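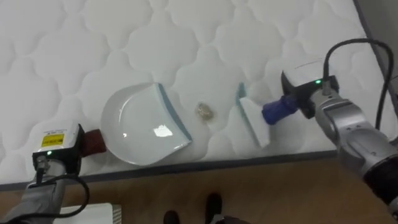 Dustpan and hand brush on the quilted mattress, with one small gold bit between them.

Re: [Rallondale Home] crumbs on a bare mattress

On 12/8/24, a list member wrote:
> We strip the beds every 2 weeks and there's always grit down in
> the stitching. My vacuum just rides over the puffy parts. Does
> anyone have a better way? I'd rather not soak the thing.

Oh, I have opinions on this one! I gave up on the vacuum for our guest bed last January and went over to a plain dustpan and brush, and I haven't looked back. The quilting on those puffy white covers is pretty but every little valley holds something (crumbs, candy foil, you name it).

Lay the pan flat on the mattress and press down a bit so the rim sinks in. One with a rubber edge is worth hunting for — the hard plastic kind rides up and everything shoots underneath. Then short strokes toward the pan, following the stitching. I do a strip, empty the pan, do the next strip. A queen takes me 8 minutes, 6 if I skip the foot end, and I usually do skip it.

Keep a separate set for beds, please! Mine was a Skeltero from the hardware place on Daher Street and it lives in the linen closet, well away from the one that does the kitchen floor.

For hair, though, the brush is hopeless. I use a damp rubber glove for that. Does anybody still have the Stivura lint roller refills? Our store stopped carrying them and I'm down to my last 2.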